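Manipulation Software Engineer (control and planning), two-arm cell

Irkico, Woldemariam building
Full time, on site
Posted October 2023

Read this before you apply

We have interviewed a lot of people who told us that robot manipulation is close to solved. We don't think it is, and we would like to hire somebody who has watched enough failed grasps to share the doubt. If your view of the field comes mostly from launch videos, you will find this job slow and a bit depressing. If you have ever sat with a log file at the end of a long run trying to work out whether the planner lied or the camera did, please keep reading.

Irkico writes the software that sits between a learned policy and a pair of arms. That means the controller, the motion planner, the perception front end and a pile of tools for replaying what happened. We don't build arms and we don't plan to. Our main product is called Zistonow. It takes target motions from whatever is upstream, a network or a person or a script, and decides whether the arms should be allowed to carry them out. A good share of our customers came to us after something upstream asked for a motion that no arm should make.

The team is 9 people. You would be the fifth working on control and planning.

What the work looks like

Our current test task is shelf stocking with dry pasta. Packages start out split between a shelf and the floor of the cell, and the software has to deal with the lot using two arms that share one rail and, too often, one patch of air.

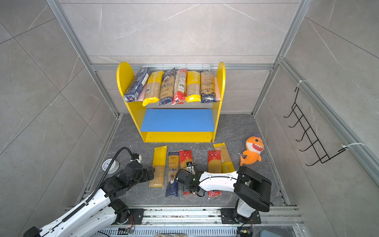 Why pasta and not boxes?
Spaghetti in a plastic bag bends a little, shines a lot, and shifts inside its wrapper when you pick it up from one end. A planner that treats it as a stiff block will look fine in simulation and then miss the shelf. Boxes let bad software hide, and we had been fooling ourselves with them for too long.

The day to day is less grand than the job title. You will spend some mornings on trajectory timing and some afternoons finding out why two clocks disagree by 19 milliseconds. You will write tests. You will delete code, some of it yours. Roughly speaking we want the person in this seat to own three areas.

Arm-to-arm collision checking. What we have now is safe and far too timid. It will freeze one arm for whole seconds while the other does something harmless at the far end of the shelf. We want it faster without making it braver than it should be, and we don't have a strong opinion yet on how to get there. We have tried two rewrites. Neither shipped.

Grasp scoring. The present scorer hands back a number between zero and one that people on the team have started calling confidence. It isn't confidence. It was never calibrated against anything, and it gives high marks to grasps that slip. Part of the job is to replace it with something that means what it says, or to argue that we should drop the number.

Replay and comparison tools. Dendik is our internal viewer. It lines up joint states, camera streams and planner decisions on one timeline, and it is the most useful thing we own. It is also slow, it falls over on long runs, and its search box only finds things you already know the name of. 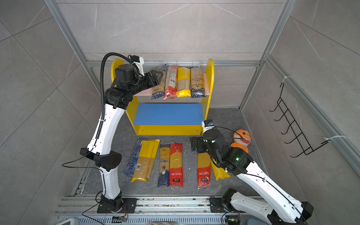
Occlusion takes up more of our time than any other perception problem, and we suspect the same is true at companies that don't mention it. The part of a package you most want to see tends to vanish just as the arm gets near it. With one gripper at the top of the leftmost package on the upper shelf, that package is partly hidden from the fixed view, and the other gripper is over a red one on the floor that has a second red package with the same print right beside it. Now ask the tracker which red package is which after a pick. A camera on the wrist helps with some of this and brings its own calibration trouble. If you have a tidy answer, we'd be glad to hear it, and we will then ask how it did on the runs you left out of the paper.

How we judge results

A change to the planner or the scorer doesn't go in on the strength of a nice clip. It goes in after a batch of 1000 replayed segments plus live runs on the cell, with the failures sorted by cause and written up in plain words. A run where a person reached in to help counts as a failure. So does a run where the package ended up in the right place by way of being dropped there. Our success rates look worse than other people's as a result, and we have lost at least one sale over it.

We are also wary of our own methods. The cell is small and we know its layout too well. A planner tuned in there for months will have picked up habits that don't carry over to a real store. Finding those habits before a customer does would be a fine use of your first half year.

What we need from you

Solid C++ and enough Python to be dangerous. At least 5 years of writing software that moved something physical. It doesn't have to be arms; machine tools, cranes and printers all count.

A working grasp of kinematics, trajectory generation and basic control theory. You should be able to explain why a path can be free of collisions and still be a bad idea.

Some perception experience, mainly so that you know when to distrust it.

The habit of writing down what you expected before you look at the result.

A degree is fine. So is no degree. We don't care much about published work, though if you have published a negative result, send it.

What we don't need

People who want to train one large model and have it replace everything above. It may happen some day. We use learned policies and some of them are good. But every one we have tried still needed a layer underneath that could say no, and that layer is what we are hiring for.

Terms

The post is permanent after a trial period. You need to be in the building most of the time, as remote debugging of a stuck gripper is a poor way to live. The on-call duty is light and covers customer sites only. We share the salary band in our first reply to you, before any interview.

How to apply

Send a resume and one page on a time your software did the wrong thing on real hardware. Tell us what you believed at first, what the data showed, and how long it took you to change your mind. Skip the cover letter. There is no coding puzzle. The interview is an afternoon in Dendik with a failed run that we haven't fully explained ourselves, and we pay for the afternoon.

The post stays open until it is filled. We would like somebody in the chair by June.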